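The street that sorts its own rubbish

Fernell has 67 houses on its longest street, and until January every one of them put out a single black bag on a Monday night. The lorry took the lot to the tip at Wasow, 17 miles away. Glass, tins, potato peelings and old shoes all went into the same hole.

Senyo Ofori moved to the street after retiring from the buses. He asked the council for a recycling round and was told the lane was too narrow for the bigger vehicle. He asked again, with measurements, and got the same letter back.

So the street made its own arrangement. Households sort at home and carry what they have to the old dairy, which opens on two evenings a week. A scrap merchant from Wasow collects the metal and pays for it. The glass goes to a bottle bank in a trailer, and the plastic is the hard part.

"Plastic is ten different things with one name," says Ofori. "People bring me yoghurt pots and I have to send them home again." 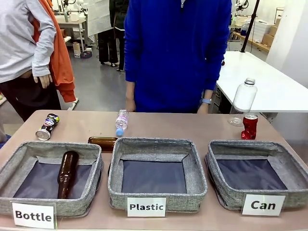

Bottle, plastic, can: one bin for each, with a card on the front.

The rules have been rewritten twice. Lids now come off, labels can stay on, and anything that held paint or oil is refused. Tala Srour, who rents the end cottage and works nights at the hospital, drew up a version with no long words in it and pushed it through every door.

She was against the scheme at first. Her kitchen is small and she did not want three lots of rubbish standing in it. She still thinks the council should do the job. "We pay for a collection," she says. "We're doing half of it ourselves and the bill hasn't gone down."

The takings so far come to £1,159, nearly all of it from metal. Part has gone on tyres for the trailer and the rest is in the bank while the street argues over a bench.

The council will look at the lane again on 22nd April. Ofori has sent in his measurements a third time – with photographs of a removal van getting round the corner by the chapel.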